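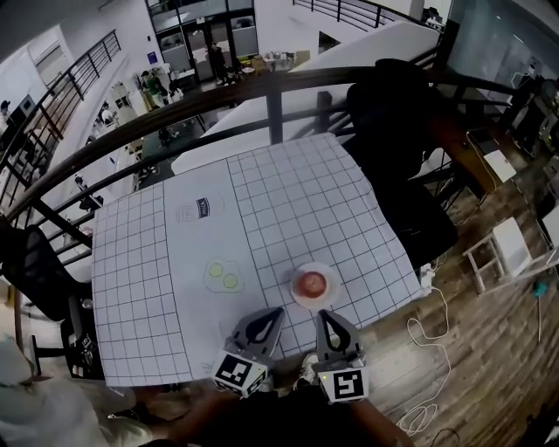 Apples from the garden going brown and floury in storage, what am I doing wrong?

Posted in Growing and Storing, 24 October 2024

Hello all, long-time reader and first-time poster, so be gentle with me. We moved into a house outside Starkthorpe in March and inherited three old apple trees with it. I hadn't a clue what they were (still haven't, for two of them) but they've gone absolutely mad this autumn and I've been picking every evening after work until I can't see the ladder any more.

I've put them in the garage in cardboard boxes, some wrapped in newspaper and some not because I ran out of newspaper. The first lot I picked, which are small and red and came off in August and September, are already horrible. They look perfectly all right from the outside but you bite in and it's like eating damp flour, and a few have gone brown round the core. The later ones are big green things, hard as cricket balls and sour enough to make your eyes water. Those seem fine so far, but I'm worried they'll go the same way and I'll have wasted the lot.

The garage has the boiler in it, if that matters. It also has the potatoes. My neighbour says to put everything in the freezer and be done with it, but we've only got the one under the fridge and it's full of bread and peas. I did look at one of those Vesis storage racks with the slatted drawers and they want 116 pounds for it, which seems a lot for something I could knock together out of a pallet. Would it make any difference? And is there anything at all I can do with the floury ones? I can't bear to throw them out, there must be half a wheelbarrow.

Sorry for the essay!

muddyboots_oravec

Welcome! I've kept apples over winter in a shed for years now and have made every mistake going, so I'll tell you what I know.

The little red ones were never going to keep. Anything that's ripe in August is meant for eating off the tree, more or less, and you get a week or two out of it before it turns to cotton wool. You didn't do anything wrong there. Next year eat them as they come, give carrier bags of them to everyone at work and don't bother boxing any.

Your big green sour ones sound like late cookers and they're the ones worth fussing over. Some late apples don't even taste of much until they've sat for a couple of months, so if they're sharp now, try one again after Christmas and you might be surprised.

The boiler is your real trouble. You want it cold but not freezing, a bit damp, dark, and with some air moving. I'd get them out of that garage this weekend if you've got anywhere else, a shed or a porch on the north side or even an old cool box with the lid propped open. And move the potatoes well away from them! Apples give off a gas as they ripen which can set potatoes sprouting, and the apples can end up tasting of earth, and then you've spoilt both.

Go through every single one before it goes into store. Hold it up, turn it round, look at the stalk end and the bottom. Any bruise, any little hole, any stalk pulled clean out, it goes in the kitchen to be used this week. I wrap mine one by one but I know plenty of people who don't, they just lay them in a single layer so they aren't touching. Newspaper is fine. Then have a sniff round every week or so and take out anything going soft.

As for the rack, I wouldn't. I use the trays the greengrocer throws out, the ones with the little corner posts so they stack. Ask nicely and they'll usually give you as many as you can carry. If you do go the pallet route, sand it properly or you'll have splinters in your apples and in yourself.

Floury ones: cook them. They fall to pieces in the pan but you want that for a purée. Cut out the brown bits, put the rest on low with a splash of water and a squeeze of lemon, lid on, stir now and then. You can freeze it flat in bags and it'll slide in behind your peas. I use it on porridge, in cakes instead of some of the butter, and with pork. Taste it before you put any sugar in, mine hardly ever wants it.

Pasov10

just make cider

hedge_and_ditch

I agree with nearly all of muddyboots' answer but I'd add a couple of things.

Don't store different sorts together. The early ones hurry the late ones along, so if you've got any of those red apples still in the garage get them out today, even before you shift anything else. I lost a whole tray of lovely russets one year to a single bag of windfalls I'd put down next to them and forgotten.

Mice! Not mentioned above and they'll have the lot if they can get in. I've got mine in an old metal filing cabinet that came out of an office clearance, drawers left open a crack, and it's been brilliant. Ugly as sin, mind you.

You can also put a few in the bottom of the fridge in a plastic bag with some holes poked in it. They keep ages like that, far longer than in a fruit bowl, but obviously you'll never fit half a tree in there.

On picking, cup the apple in your hand, lift and give it a little twist. If it comes away it's ready, and if you have to tug then leave it a few more days. I suspect some of your cookers might be happier still on the tree for now, so long as you don't get a hard frost or a gale.

And if you want to know what the trees are, see whether there's an apple day near you. Ours does identification if you take along a few good examples of each, with a leaf or two. It took them no time at all to name mine, after I'd been calling it the wrong thing for years.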